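4.2 What the households kept

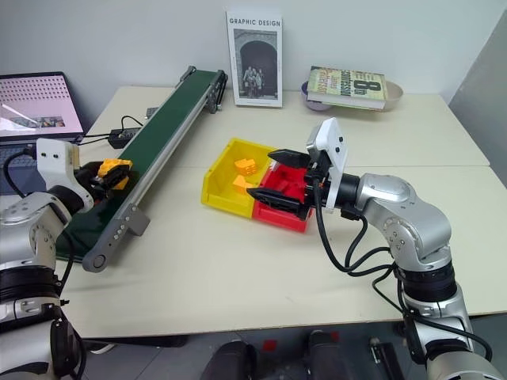 The storage survey went to every address in Lernoldale that had received the first questionnaire, and 331 households sent it back. We had asked them to list any object they had not used in the past year and did not intend to use in the next one. Respondents took to this with an energy we had not seen in the section on income. The completed forms named 1193 objects, and the margins of the forms named a good many more, which we left out of the coding because they were mostly accusations against a spouse.

Earlier work on domestic storage tends to treat kept objects as either sentimental or forgotten. Our respondents fit this scheme poorly. The largest group of items was neither loved nor lost; their owners knew exactly where they were and resented them. We call these "standing items." Bread machines did well in this category, as did single skis. A typical entry gives the item, its location to within a shelf, and a remark such as "it still works."

Suvden, where the same form was used in November, gave a different picture. Homes there are smaller and have no basements, and we expected shorter lists. The lists were shorter, but the objects on them were larger. One household reported a canoe in the hallway and rated its inconvenience as "slight." We checked this with a follow-up call, and the rating stood.

Toys deserve separate mention (Figure 3). They were kept longest in homes where the youngest child had already moved out, and parents explained this almost without exception by reference to grandchildren, including grandchildren for whom no plans had been announced. Building blocks were the item least likely to be given away at either site. Board games came second, complete or otherwise.

The difference between the sites shrinks once floor area is controlled for, though it does not vanish. Part of what remains may be the wording of item 108, which in the Suvden version asked about things "in the way" and in the Lernoldale version about things "put away." We regret this – the two forms were proofread on different afternoons.

Figure 3. Building block.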